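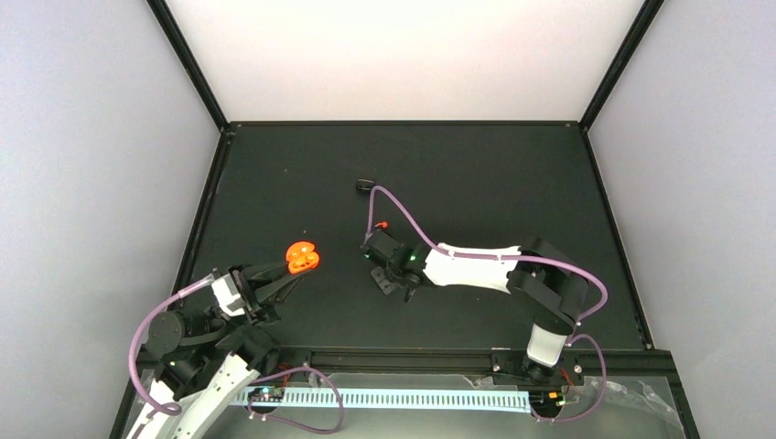

Odton Community Garden, minutes of the March meeting

Held in the back room of the library, 7 p.m. Present: Kuldeep Dubey (chair), Jyoti Bansal, Tineke Van Hecke, Ewan Paewai, Bhupendra Vishwakarma (minutes), plus eleven plot holders and one gentleman who had come for the genealogy talk and stayed.

Apologies: the Meijer family, who are in Florida and sent a photo of it.

1. Minutes of the last meeting

Approved after a correction. Ewan did not "storm out" in February. He left briskly to move his car. The secretary regrets the wording and has since seen where the car was parked.

2. Matters arising

The gate still sticks. Kuldeep has now looked at it twice. Jyoti asked if looking was part of the repair and was told it was the first stage.

The missing wheelbarrow has been found behind plot 14, full of last year's leaves and one glove. If the glove is yours, see Tineke. It is a left.

3. Money

Jyoti reported a balance of $1,504. Of this, $488 is set aside for the water bill, which last summer was high enough that the city called to ask if we had a leak. We did have a leak. It was the faucet by the compost bays, and several members had been admiring the ferns that came up under it.

Plot fees are due by the end of the month. Three are already in. Jyoti thanked those three by name, slowly, while looking at everyone else.

4. The fence

Two quotes for replacing the north side. Grodov Fencing wants $1,196 including posts. The other firm wanted to know what we meant by "north." Tineke said the deer currently come through in single file and that she has begun to recognize them. Ewan said the existing fence had years left in it, and leaned on it only last week without incident. He was asked whether he ate tulips.

Moved by Tineke, seconded by Jyoti, that we accept the Grodov quote. Carried, Ewan against. Kuldeep to call them and ask if they can start before the peas are up. Jyoti wished it recorded that this leaves $308 and no water money, and that plot fees are due by the end of the month.

5. Compost

Bay 1 is finished and may be used. Bay 2 is resting. Bay 3 is where people have been putting things they would like to stop thinking about. Items removed by Bhupendra since February: a bath mat, most of a rotisserie chicken, tea bags (fine) still in the box and the shrink wrap (not fine), and a houseplant that was alive and is now doing well in his kitchen.

A member asked if citrus peel was allowed. Twenty minutes of discussion followed. Citrus peel is allowed in moderation. The meeting was unable to define moderation and has left it to conscience, as it did with zucchini.

6. Zucchini

Tineke proposed a limit of two plants per plot. She reminded the meeting that last August bags were left on the library steps, in the book return, and on the back seat of her car, which had been locked. General feeling that two was harsh on larger families. Amended to three. Carried. Plants already started indoors count toward the limit, Ewan.

7. Seed swap

Saturday, 10 a.m. to noon, same room. Please label your envelopes. Last year's "squash?" and "blue, from Mom" were both popular but did not lead anywhere good. Jyoti will bring coffee. Anyone bringing tomatoes should say whether they are the tall kind, as the stakes have to be shared out and there was ill feeling.

Folding tables must be wiped down and put back the way the library likes them. There is a diagram taped inside the closet door.

8. Signs

The plot numbers have faded. Kuldeep has priced enamel ones and then, after seeing the price, a can of paint. Bhupendra has offered to do the lettering. A sample was passed around. It was agreed that the 4 could also be read as a 9 and that he should try again.

9. Any other business

Plot 22 would like plot 21 to know that the wind chimes can be heard. Plot 21 said that was the idea. Chair to visit both.

The genealogy gentleman asked about the waiting list and was told it stands at two years. He put his name down. He was told about the fees.

Meeting closed at 8:50, when the librarian turned off half the lights.

Next meeting: April, same room. Gate permitting, we will walk the plots first.

B.V.

Recent items
February minutes (corrected)
Water schedule and who has the key
What can go in the compost, revised
Codum Street parking: please read
Seed swap: table sign-up
Waiting list form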